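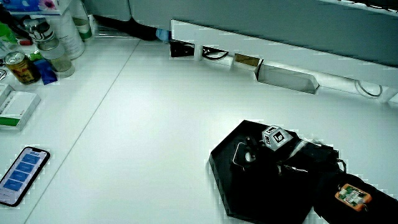
Naveen Katiyar wrote in to ask whether a tray with six sides is really any better than a square one, or whether we just like the shape. He'd been using a baking sheet for his keys and phone and said it did the job fine, apart from looking like a baking sheet.

Fair question, Naveen! We do like the shape, no use hiding it. But we've also lived with the Plodix hex tray on our own tables for a good while now, and it has won us over in small ways.

## Plodix hex tray, black

A flat six-sided tray with a thin raised rim, for whatever comes out of your pockets or keeps wandering around your desk. Phone, keys, earbuds, a pen, the one screw you took out and mustn't lose. It comes from Drivow, and it's the first thing of theirs we've stocked.

The inside is matte black. On a white table you can find it from across the room, and small pale things (receipts, pills, SIM cards) show up on it beautifully. Dark screws are harder to spot, so if you mostly work with those, wait for the light gray one coming at the end of April.

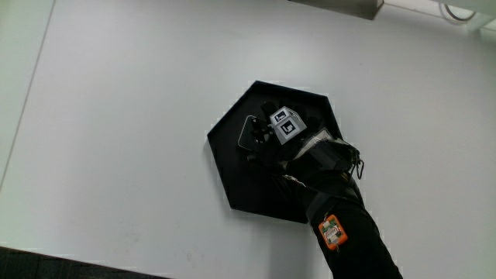 The rim is the part we talk about most. It's low enough that your fingers go straight over it, and you never feel like you're digging something out of a box. Coins stay put when you nudge the tray, which is all we ask of it. A phone doesn't have to be lined up with anything, either: set down on the diagonal, toward the left of the tray, it still sits inside the edge, and you can get your fingertips over one side of it to pick it up. Larger tablets won't fit. We tried.

Two trays will sit together along one side, and three make a sort of clover. We keep one by the door and a pair on the workbench, with tools in one and parts in the other.

### Details

- Shape: hexagon, flat base, thin raised rim
- Color: black, matte inside
- Weight: 176 grams
- Underside: four thin grip pads, stuck on at the factory
- Cleaning: damp cloth and a drop of dish soap; please keep it out of the dishwasher
- In the box: one tray, one spare set of pads

### Price

One tray is $37, and a pair is $52. Yes, the pair is the better deal by a long way, and we'd love to see more people trying them side by side.

The pads may pick up lint if you move the tray around a lot. Wipe them with a wet thumb and they grip again. Replacement sets are free with any order, just add a note at checkout.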